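Primgate見学対応および公開実演に関する進捗報告(6月分)

提出先:Cirko助成プログラム事務局
報告者:Prollov自動化推進班

1.今期の概況

今期の主な活動は、火曜日に実施した公開実演である。申請書では「地域の製造業者に双腕ロボットPrimgateの実用性を示す」と書いた。書いた時点では、実演の当日までに把持の失敗率が下がっている予定であった。予定は申請書の中で今も健在である。

来場者は28名。申込みは30名で、欠席の2名からは事前に連絡をいただいた。会場の椅子は申込み数どおりに並べたため、最前列の2脚が空き、事務局の方がそこを勧められても誰も移らなかった。ロボットの正面という立地が敬遠されたようである。安全柵は規定どおり設置していたことを申し添える。

2.実演の内容

午前10時開始。前半は部品箱からの取り出しと整列、後半は樹脂製の丸い透かし編み状の部材をトレーに移す作業とした。後半の課題は、Mirzaei社の担当部署から「穴の多いものをつかめるか」と問われて追加したものである。問われた翌週には課題表に載っていた。当班の意思決定としては異例の速さで、この速さを発注手続きにも分けてほしいという声が班内にある。

結果は次のとおり。

前半(取り出しと整列):予定した14回をすべて実施。途中停止は2回。いずれも再起動で復帰した。
後半(透かし部材の移載):予定した14回のうち、時間内に着手できたのは半数。うち3回は部材の穴を部材の端と誤認し、指先を穴に差し入れたまま静止した。

静止の間、司会は「ただいま慎重に判断しております」と説明した。一回目は好意的に受け止められ、二回目には笑いが起き、三回目は説明の途中で会場から先に言われた。次回の台本では別の表現を用意する。

部材の扱いについては、休憩時間に来場者にも実際に持っていただいた。皆さん説明を待たずに縁を両手でつかまれ、こちらが半年かけて調整している動作を特に感慨もなく終えられた。把持計画の担当はこの間、壁際で記録を取っていた。記録の末尾には「縁」とだけ書かれている。

3.来場者の反応

アンケートは28名全員から回収した。回収率だけを見れば今期最大の成果である。主な意見を挙げる。

・整列作業は想像より静かで、今の工場に置いても会話ができそうだ。
・遅い。ただし夜中に動くのなら遅くても構わない。
・透かし部材のような軽いものを落とさないのは良い。つかまないので落とさないとも言えるが。
・昼食の案内が分かりにくかった。
・止まったときに何を考えているのか画面に出してほしい。

最後の意見は複数の方から出た。認識結果の表示機能はすでにあるが、当日は投影機との接続が合わず、操作卓の小さな画面にのみ出ていた。変換アダプタは会場の隣室にあり、片付けの際に見つかった。次回の持ち物表の一行目に記載済みである。

見学後の個別相談は2件。1件は食品容器の仕分けで、現行のハンドで対応できる見込みがある。もう1件は布製品の折り畳みで、担当者が率直に難しいと答えたところ、先方から「他社はできると言った」と返された。他社の健闘を祈り、継続して情報交換することになった。

4.課題と対応

第一に、穴と輪郭の区別。現在の認識は物体の内側に背景が見えると、そこを外側とみなす傾向がある。特に中央の大きな開口部で顕著であり、細かい穴が並ぶ部分では逆に一枚の板として扱われることが多い。外周を先に推定してから把持点を選ぶ方式に変更し、縁に限って候補を出す試験を始めた。休憩時間の記録が参考になったことは、担当の名誉のため強調しないでおく。

第二に、光沢面での反射。会場の照明は当班の実験室よりかなり明るく、樹脂の表面に出る照り返しが位置の推定をずらした。下見は行ったが、下見の日は照明を半分しか点けてもらえなかった。次回は全灯での下見を会場にお願いする。

第三に、時間配分。前半の質疑が長引き、後半が圧縮された。質問の多くは価格に関するもので、当班には回答の権限がない。権限がないことの説明にも相応の時間を要した。価格については資料を一枚用意し、入口で配布する。

5.予算の執行状況

会場費と運搬費は計画の範囲内である。消耗品費は、指先のゴム部品の交換が想定より早く、計画をやや上回った。超過分は印刷費の残額で充当したい。費目間の流用については別紙の様式で申請するが、様式が旧版のみ公開されているため、新版の所在をご教示いただければ幸いである。前回の報告でも同じお願いをした。

6.次期の予定

次回の実演は同じ会場で、透かし部材を前半に移して行う。失敗するならば来場者の集中力が残っているうちに、という意見と、帰り際に忘れてもらえるよう後半に置くべきだ、という意見が班内で拮抗し、前者が僅差で採用された。Mirzaei社からは、穴の形が異なる部材を追加で借りられることになっている。到着後、縁のみを候補とする方式で評価し、結果を次回報告に記載する。
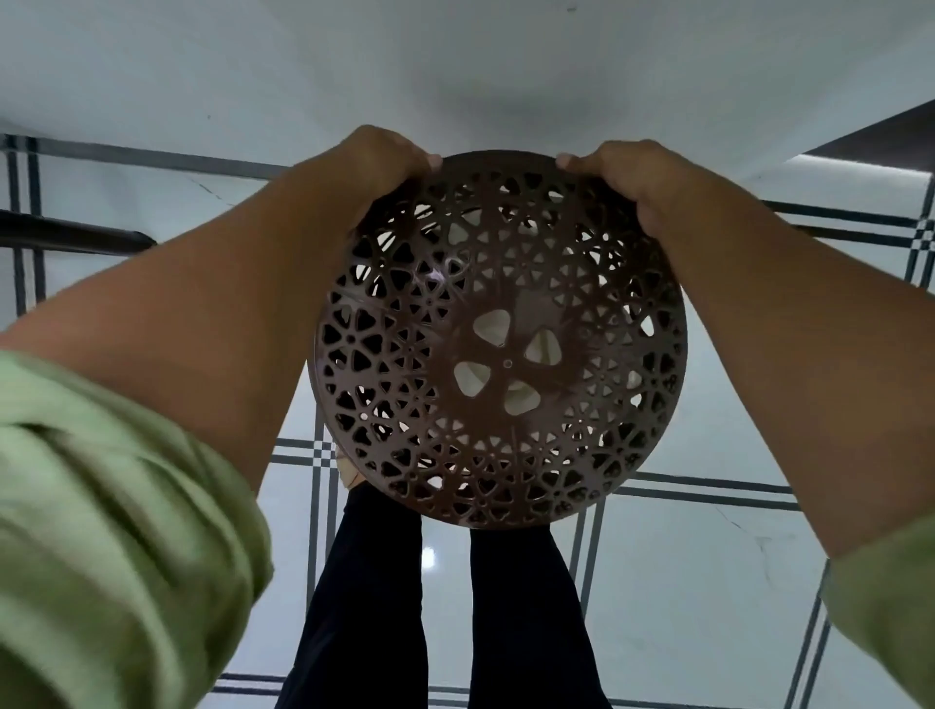
図1 透かし部材の縁を両手で持ったところ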